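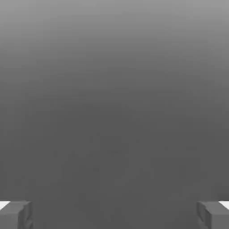

Ticket 3191 again, sorry, it's me. The wrist camera view in the Grellum sim has lost the whole cell and I've spent most of the morning on it. Both gripper fingers should be poking into view with the infeed tray between them, and what I get is a block in each bottom corner and plain grey the rest of the way up. No tray, no parts, no conveyor. I did wonder if I was staring at the underside of the floor mesh, but the grey fades lighter toward the top, and our floor is a flat colour in the model, so I'm fairly sure it's just the default background.

What I've tried so far:

Restarted the sim twice. Same thing both times.

Reloaded the cell file from the Wultar share (the September one, before we moved the tray stand). Same thing, so I don't think it's the new stand!

Jogged joint 6 through 90 degrees. The view didn't change one bit -- which is fair enough if there's nothing out there to look at, but it's no help to me.

Opened the overview camera. The cell is all there, arm, tray, fence, the lot. So the geometry is loading and it's only the wrist camera that can't find it.

10:40 update. Benedicta Aryee had a look over my shoulder and asked about the tool frame, and I went a bit quiet, because I did re-enter that after we swapped the fingers on the real arm. Checked it against the Reltex sheet and the Z offset is fine at 46 mm. The camera mount rotation is NOT fine. I've got the sign flipped on the pitch, so it ought to be looking back up past the arm at nothing. Colour me embarrassed.

11:15 update. Fixed the sign, saved, reloaded. Tray is back! Parts are back! They're sitting 14 mm too far left though, and I can't tell yet if that's the mount or the tray stand. I've put the old stand position back in for now so I'm only chasing one thing.

Two questions for whoever picks this up at Darko:

Does the sim export push the camera mount values down to the real controller, or only the tool frame? I haven't synced and I'm not going to until I hear from you.

And the white slivers just behind the fingers on either side -- are those part of the finger model? They're still there after the fix. Not urgent, but the part finder treats anything that bright as a candidate and I'd like them gone before we run the 11 test picks.

Leaving this open. I'm on until four.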